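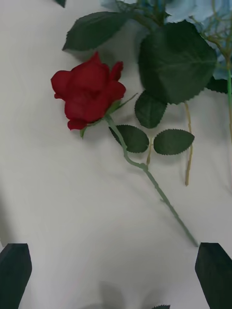
Chapter 4
Working with Artificial Flowers

Fabric flowers are a joy to learn on. You can bend a stem, change your mind and bend it back again, and the bloom will still be there next week! In this chapter we take one small family of materials — red roses, pale blue hydrangeas and sprigs of green leaves — and look at how much variety they can give.

4.1 Getting to know a stem

Begin with your hands. Run a finger from the flower head down to the tip and feel where the stem is stiff, where it gives and where tape has been wound over it. Look closely at the petals too, especially where they fold and overlap.
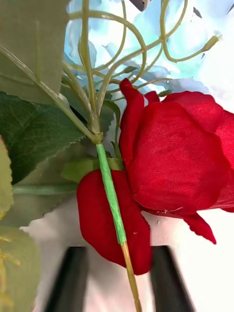 Tangled tendrils need patience. Ease them apart from the tips and work back towards the join, one at a time, and keep the curls. They are lovely in a finished piece.

4.2 Laying out

Before anything goes into a vase, lay it flat on a plain surface and leave space between the pieces.
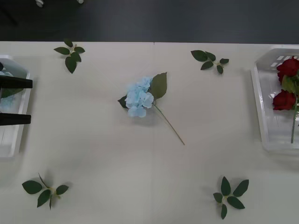 A large, rounded head makes a good starting point, and leaves can be moved in towards it until the shape pleases you. Zeyu Hao, who taught this course at Witberg, gave her students 20 minutes for this stage, and most of them asked for more.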